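Refunds Without Customers: Employee Refund Fraud in Small Shops
Project report, Introduction to Business Crime
Submitted November 7, 2024

12 shares 3 comments

In this report I study one kind of theft by employees, the false refund. The cashier enters a return in the system, but there is no customer and no returned item. The money goes to the cashier or to a card that the cashier controls. 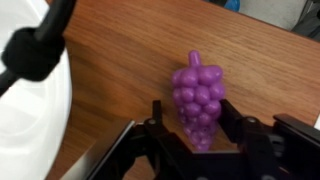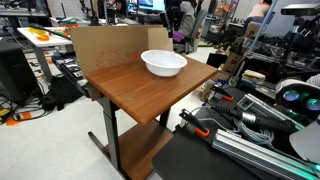
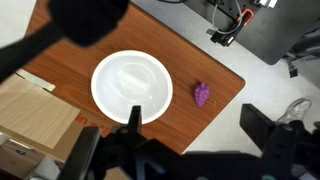 White plate and toy grapes. 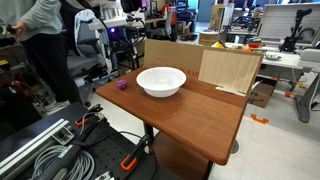
1. Question and method

My question was simple: which written rules do small shops have for refunds, and do the staff follow them? During October I visited 20 shops in the Gruvell district. I used the same short list of questions in every shop. I also got permission to read the old refund records of one household goods store, Drendeo, where a case of this type was discovered by the owner. My supervisor, Dennis Stockdale, checked the list of questions before I started.

2. The Drendeo case

The records contain 2180 refunds. The owner marked more than 200 of them as false. Most were for small amounts, and many were entered in the last half hour before closing. The employee used old receipts which customers had left at the counter. The same receipt number appears two times in several places, and the system accepted it both times.

The owner did not notice the problem from the refunds. He noticed it when he counted the stock of kettles and the number in the system was higher than the number on the shelf. After this he compared the refund times with the work schedule. The employee admitted it and agreed to pay back the money in parts. It did not go to court, so I do not use the person's name or the exact sum.

3. Results from the visits

Most of the shops told me that a second person must approve a refund. When I asked how this is done, the answers were different. In some shops the manager types a code. In others the code is written on paper next to the register - everybody knows it. Only 2 shops compare refunds with stock every week.

I found also that owners speak about refund fraud as something that customers do. Their posters and rules are written for customers. The staff rules usually discuss being late and using the phone.

4. Limits of the project

The sample is small and it is all from one district. People may give a better answer to a student than the true one. I could not see the registers while they were in use. For the Drendeo case I had the owner's side only, and I did not speak with the employee.

5. Suggestions

- Block a receipt number after it is refunded once.
- Change the approval code when a worker leaves.
- Print the refund list by employee each month and read it together with the work schedule.

The list of questions is in Appendix A.

3 comments Share this report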